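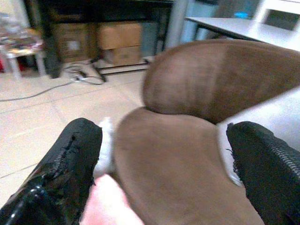 Is a ten-year-old estate car still worth buying for long motorway trips? A well-kept one is, provided the service book is complete and you put money aside for tyres, brakes and a timing belt in the first year.

Adesuwa Igwe bought hers in May, from a small dealer in Dandville. She drives to Lukedley and back twice a week for work and wanted a diesel with a big boot, cruise control and seats that wouldn't leave her stiff. She paid £2760, which left enough of her budget for the jobs the seller had been open about.

The first of those was the belt. The book showed it had never been changed, and on this engine a snapped belt usually means a new engine. Her local garage did the work along with the water pump. The two front tyres went the same day, as they were close to the legal limit and worn more on the inside edge – a sign that the tracking was out.

Ikechukwu Bassey, who runs the garage, sees plenty of cars like it. "People look at the mileage and walk away," he says. "I look at the oil changes. A motorway car with regular oil is in better shape than one that's done short runs to the shops all its life."

He warns that short runs are hard on a diesel for another reason. The particulate filter needs a good spell at speed to burn itself clean, and a car that never gets one will sooner or later put a warning light on the dash. Anyone who mostly drives in town should look at the petrol version.

On the road, the car shows its age in small ways. There is more wind noise than in a new model, the sat nav maps are years out of date and the phone connection drops now and then. The ride is comfortable, though, and the engine is quiet once it is settled in sixth. Igwe gets some 16 miles to the litre at times, on a gentle run with light traffic, and less with the roof bars fitted.

Insurance was cheaper than she expected. Road tax depends on the year of first registration, so check the figure for the exact car and not just the model.

She has since had a rear spring replaced and one new battery. The next service is booked for a Monday morning, and she has asked Bassey to look at the rear brakes while it is on the ramp.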